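Cullard Family Support Group: minutes

Helpline: 957 calls since February.
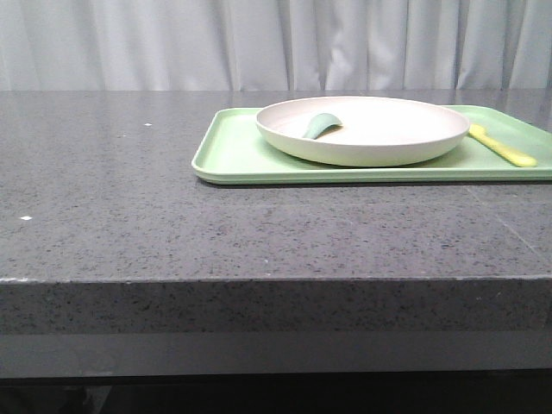
Sibling sessions stay at 19 places. Referrals go through Karunaratne House.
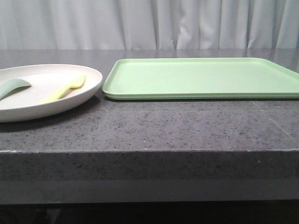 Speckled grey countertop with tray

Counselling fund: balance £2,246. Grant of £100 to Zovby for leaflets on childhood emotional abuse. Agreed. 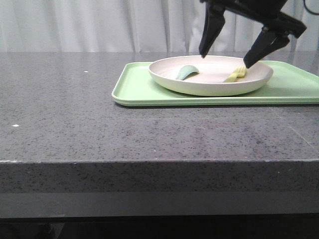
Fekel, August 7, 2021

Safeguarding policy adopted. Contact list to be reissued. 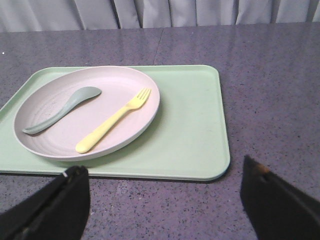

Page last changed: February 2022

Meeting closed.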